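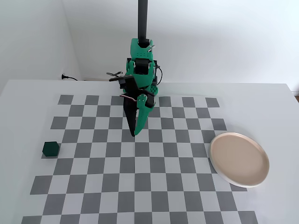
How do I sign up for an evening class at Leltstead?
Fill in the short form at the front desk, or call and we'll gladly do it with you over the phone. Places are held for four days.

Do I need any experience for beginners' pottery?
No, none at all! Most folks come in never having touched clay - Wendelin Ammann starts everyone off with a simple pinch pot.

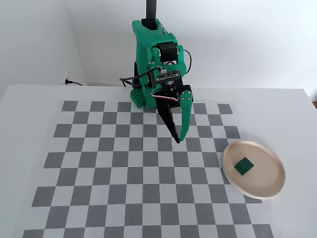
Gray and white checks on the tabletop.

What if I have to miss a week?
Please don't worry, it happens to all of us. Let us know and we'll find you a seat in another group,

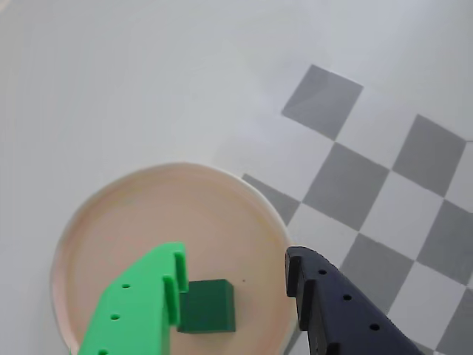 though in December the groups do fill up, so it helps to call early.

Can I take my pots home?
Of course, once they've been fired and have cooled down.

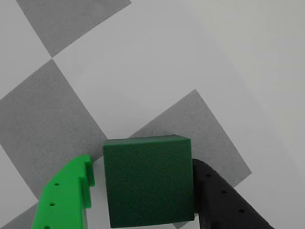
Dark green cube on a checkered surface.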